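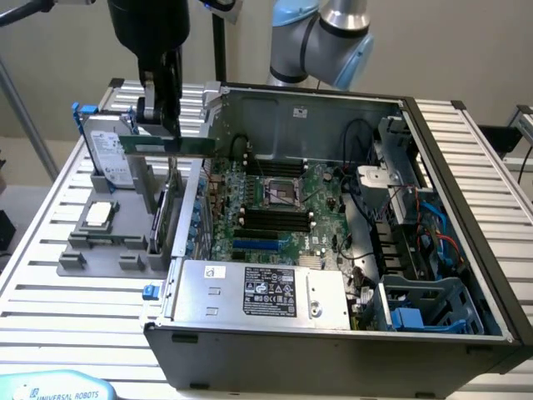

Brusura build FAQ
Last updated: 16th August

What is Brusura, anyway?
It's my name for the PC assembly cell I've been putting together at Fuken, the shared workshop I belong to. The goal is for robot arms to put parts into an ordinary desktop tower: cards, drive, processor, the works. It started in June as a small side thing (ha) and now it has its own table.

Why an old Dell?
Cheap and easy to replace! I'd much rather bend a bracket on one of these than on my own machine. The case lies flat on its side the whole time, so everything goes in from above.

Did you print the parts holder yourself?
Yep. Each part gets its own pocket or slot, and the little raised blocks at the front corners are the stops. Fair warning, I got the card slot too tight on my first version and the gripper picked up the entire holder.

How fast does it run?
Slow. I cap everything at 100 mm/s, and it drops to 90 when there's a card in the fingers. You could beat it by hand while eating a sandwich.

How many card insertions have you tried?
522 logged so far, and 400 of those seated properly. Most of the misses are the metal bracket end catching before the card gets anywhere near its slot, so that's what I'm working on next.

Is the code shared?
The motion part is, under the name Brumance. The camera part is still a mess, sorry! I'll put it up once I've cleaned out my hardcoded paths.

Can I come and see it?
Sure, if you're a Fuken member. Ask on the Adebisi mailing list first so I can tell you when it's running, and please don't lean on the table, I just got it calibrated.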